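Sorters wanted for the Ketelura toy and household lending shelves

Do you like putting things where they belong? Are you the person who can't walk past a mixed-up drawer? Then please read on, because we would love to have you with us this spring!

Ketelura is a lending library for things. People borrow play food, building blocks, bath toys, kitchen tools, picnic sets and cleaning gear from us the same way they would borrow a novel, and they bring it all back two weeks later (mostly). We are housed in the old Prirna print shop, on the ground floor, with big windows on the street side and a freight door at the back that sticks when it rains. Our catalog holds 476 sets at the moment, and it is growing faster than our shelves are.

We are looking for people to join the spring sort, which starts in March and runs until the new shelves are full. The work is paid by the hour, it's part-time, and you don't need any experience. You do need patience, decent eyesight (glasses are fine!) and a real liking for small objects.

What the work is like

Every set that comes back to us gets tipped into a gray bin. Some sets come back perfect, every cup nested in every other cup, and those are a joy. Others come back as a jumble: half a tea party, one oven mitt, a puzzle piece from a puzzle we have never owned. Your job is to take what's in the bin, work out which set each thing came from, check it over, clean it if it needs cleaning, and send it off to the right shelf.

You'll have a long bench at hip height, a stool if you'd like one, good lamps, and the catalog on a tablet with photos of every set laid out in full. The catalog was put together by people who loved the job and had strong opinions, so you'll find notes in there like "spoon may be hiding in the teapot." Add your own notes. We want them.

A shift is four hours, either from 8:30 in the morning or from 1:30 in the afternoon. Most sorters do two or three shifts a week. There's a break in the middle with coffee, tea and whatever has been left on the windowsill, which in March tends to be somebody's last jar of plum jam and a loaf of bread.

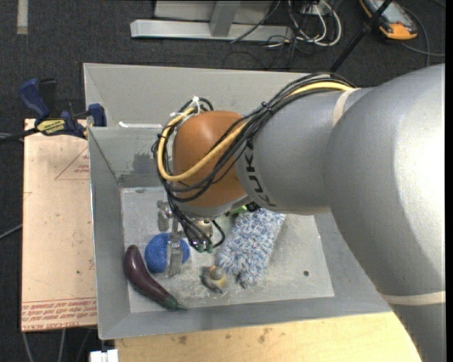 Play food is our most borrowed category by a mile, and it's also the one that goes astray the most. Kids carry it off to the bathtub, the sandbox and the dog's bed, and it comes home with whatever was lying next to it. So a good sorter gets quick at families of things. The shiny purple eggplant with the green cap belongs in a vegetable set. A little toy bird or duck goes to the animal shelf, and a round, bumpy blue thing might be a ball or might be a scrubber, so you'd check the catalog before deciding whether it's headed for play or for cleaning. We find those puzzles great fun, and the arguments over them at the bench can get very lively. If you can't settle one, put it on the "who am I?" tray and someone on the next shift will have a go.

Once you've been with us for a few weeks, you can try the other stations too. There's mending, where torn seams and loose wheels get looked after. There's washing, which is warm and noisy and has the best radio. And there's packing, where finished sets go into cloth bags with a card listing every piece. Packing is slower than it sounds, and people either fall in love with it or run straight back to the sorting bench.

About the bins

New people always ask, so: the bins are scuffed because they work hard. We wipe them down at the end of each day. Please don't stack full ones more than 2 high, and please don't store your lunch in an empty one, however tidy it looks. Small parts live in the lidded boxes under the window. If you find a battery, it goes in the red tin by the sink, never in a bin.

Who we'd love to hear from

People who notice things. People who will happily look for the other half of a plastic cucumber. Students, retirees, parents with free mornings, anyone between jobs, anyone who would like a few quiet hours with their hands busy. You must be 16 or older. Most of us speak English at the bench, but the catalog goes by photos, so you can do well here even if your English is still coming along.

You should be able to lift a half-full bin from a cart to the bench, or be comfortable asking a neighbor to do it. All the stations except washing can be done sitting down. The front entrance is level, and the restroom is wide enough for a wheelchair. Tell us what would make the work easier for you and we'll sort that out too.

What we offer

Hourly pay, the same rate for everyone at the bench. Paid training on your first two shifts, next to someone who knows the shelves. A Ketelura borrowing card for your household for as long as you work here, plus six months after. An apron with very good pockets. Bus fare if you come in from past the ring road.

We'd like to fill 37 places before the end of March. That's a lot for us! The reason is the Matoušek donation, a wonderful, slightly overwhelming gift of 200 crates of toys and kitchenware from a shop that closed its doors last fall. We've opened a handful so far and found enamel pans, wind-up frogs, a whole set of tiny rolling pins and more wooden fruit than any of us had ever seen in one place. Every crate needs to be opened, sorted and entered in the catalog, and that's a big part of what you'd be doing. If you've ever wanted to be the first to lift a lid, come for this.

How to apply

Pick up a form at the front desk in Prirna, or ask for one at the Tarent bakery across the street, where they kindly keep a pile by the register. Fill in your name, how to reach you, and which shifts suit you. There's one more question on the form: "What is in your messiest drawer at home?" Please answer it. We read every single one aloud over coffee, without names, and they have cheered up the whole winter.

We'll call you within a week to set up a visit. The visit takes an hour. You'll see the shelves, meet whoever is on shift and sort one bin with us, so you can find out whether you enjoy it. Wear shoes you can stand in and bring a sweater, as the back of the room stays chilly until noon.

If the shifts don't work for you but you'd still like to be part of it, we hold open evenings at the mending table from 6:00 to 8:00. Those are unpaid and very relaxed, and you're welcome to bring something of your own that needs fixing.

Comments

plumtree_lane
Did the spring sort last year and I'm coming back for this one. The tea sets will test you. Bring hand cream if you plan on doing washing.

Bobbin44
Is there an upper age limit? I'm 71 and I've got very firm views on rolling pins.

Ketelura desk
No upper limit at all, Bobbin44! Please come in, the rolling pins are waiting.

northside_dad
Can two people share one place? My wife could do mornings and I could do afternoons.

Ketelura desk
Yes, that works. Put both names on one form and mark your shifts.

kettle_and_co
We returned a farm set in January with a pig missing. Found it in a boot yesterday. Can I just drop it off at the bakery?

plumtree_lane
I looked for that pig for an hour!! Take it to the desk, they'll be thrilled.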